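Serving trays and boards
04/08/2019
by Marleny Henao

I've been meaning to put the serving things up on the Nuvham page for ages, and they're finally here! We'll start with the wooden board, as that's the one I get asked for most. It's happy under a loaf or a lump of cheese, and it wants a wipe and a bit of oil now and then (please don't put it in the dishwasher, I've done it and I cried).
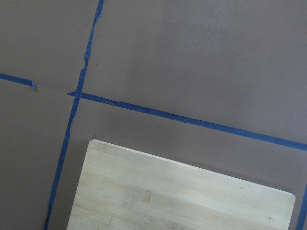 Kevin Mamani wrote in to say he uses walnut oil on his and leaves it overnight, standing on its edge. I've tried it since and it does come up nicely.

Now the tray, my favourite. It's cream-white plastic with rounded corners and a low rim, and there's a bear on it, winking! I can't be stern about a tray that winks. Light enough to carry one-handed up the stairs with tea for 2, if you're brave.
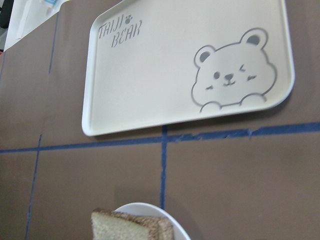
TAIJI BEAR tray, cream-white, bear and paw print in grey.

I like a tray and a plain white plate together for cake. The plate goes to the table and the tray takes the rest of the slices, so you aren't running back to the kitchen every five minutes.

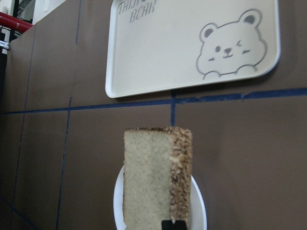

Same goes for toast, biscuits and anything else that sheds crumbs, as the rim catches most of them. We've got 47 trays in the Akdale shop and more coming in September.
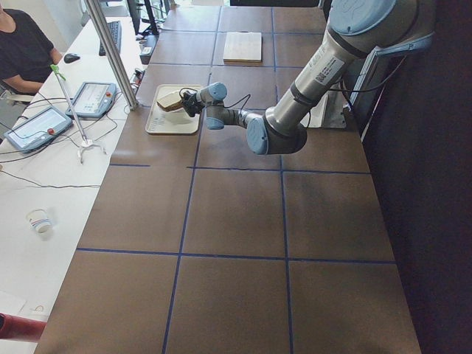
Tray and board on the big brown table.

Comments

Segundo Alvarado: Does the tray stack? I'd want four.

Marleny Henao: It does, Segundo, very neatly.

Heriberto Condori: Bought the board in Judville last year, still going strong.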